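Readers' Corner > Romance > Series and reading order

Do I need to read the Cludville books in order? And is book 4 really the last one?

Posted by marzipan_reader

Hello everybody. I hope this is the right section.

My sister gave me a paperback called The Blacksmith of Cludville and I finished it in two evenings. It is the one where Hester inherits the forge and the bear shifter, Tobias, is already living above it and will not move out. I liked it very much, especially that they argue about money and repairs like real people do. Only at the end I saw the words "a Cludville novel" and understood that there are more.

Now I am confused. On the publisher's page the blacksmith book is number 3. On the shop where I buy my e-books it is number 2. In my library it has no number at all. There is also something called Winter at Ilport, which some people count and some people don't.

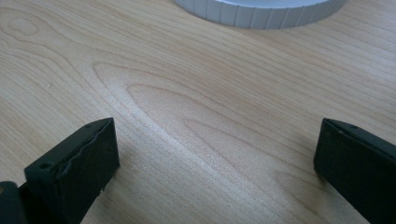
My questions are these. Did I spoil the earlier books for myself by starting with Hester and Tobias? In which order should I read the rest? And is it true that the fourth book is the last? I read somewhere that the author wanted to write more about the Walczak brothers, and it would be a pity if the youngest one never gets his story.

I should say that I don't mind some spicy scenes, but I do not like when a couple from one book is separated again in the next one only to make drama. If this happens, please warn me.

Thank you in advance.

9 people found this useful to follow

Konrad Rutkowska

Good choice for a start, although you came in by the side door, so to speak.

The difference in numbers comes from Winter at Ilport. It was first given away to newsletter readers as a short story, and later the author made it longer and sold it separately. The publisher counts it as a full book, so everything after it moves by one. The e-book shop does not count it. Your library probably just did not fill in the field.

The order I would recommend is the order of the publisher:

1. The Ferryman's Bargain
2. Winter at Ilport
3. The Blacksmith of Cludville
4. A House for the Walczaks

You did not spoil very much. Each book has its own couple, and the happy ending is expected anyway. What you know already is that the ferryman, Piers, is married and that his wife is the one who keeps the pack's accounts. In the first book it is a small surprise who she will be, because there are two women who could be it. If you can forget this, you will enjoy it more. I read the first one again last April and I still liked the chapter with the flood best of all.

Winter at Ilport is short and a little bit different. It is told only by the heroine, and the hero does not shift until very near to the end. Some readers find it slow. I found it the most romantic of them, but I am a patient reader. You can leave it for last without losing the thread, except for one thing: the letter which Tobias burns in your book is written there.

About the couples, you can be calm. No one is separated again. Hester and Tobias have a quarrel in book 4, but it is over the roof and it lasts half a page.

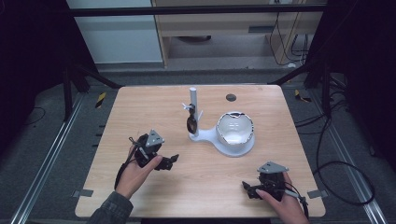
Book 4 is the longest, more than 500 pages in my edition, and it is mainly about the middle brother, Adrian. The type is small, so I would take it as an e-book if your eyes get tired in the evening as mine do. The youngest brother is there too and he gets a lot of attention in the last third, which makes me think that something was planned for him. In the afterword the author writes that she is "resting the town for a while". I would not call this an ending, but I would also not wait for a fifth book with a calendar in the hand.

If you finish all of them and want something similar, try Tridine by the same author. It is about a mountain hotel with no shifters at all, but the dialogues have the same dry humour.

Edited to correct the name of the middle brother. I had written Aleks, who is the cousin.

bookish_in_wellies

Read them in any order, they're all the same book with a different animal. I did 4 first, then 1, and stopped there. The ferryman one has far too much boat in it.

owlpost

I agree with Konrad about the order but I would not skip Winter at Ilport or keep it for the end. The burnt letter matters more than he says, and in book 4 there are two conversations which make no sense without it.

One practical thing. There is a collected edition with all of them in one volume, 920 pages, and it is cheaper than buying separately. But check which version of Winter at Ilport you are getting. Mine has the short one from the newsletter, without the skating chapter, and I had to buy the long one anyway. The long version starts with Nora on the train. If it starts with her already in the kitchen, it is the short one.

On the spice, book 1 is quite mild, your book is in the middle, and book 4 is the hottest. Winter has only kissing.

marzipan_reader

Thank you both, this is very clear now. I have ordered The Ferryman's Bargain and I will try to forget about the wife. I looked at the sample of Winter and it starts in the train, so I will take that one next.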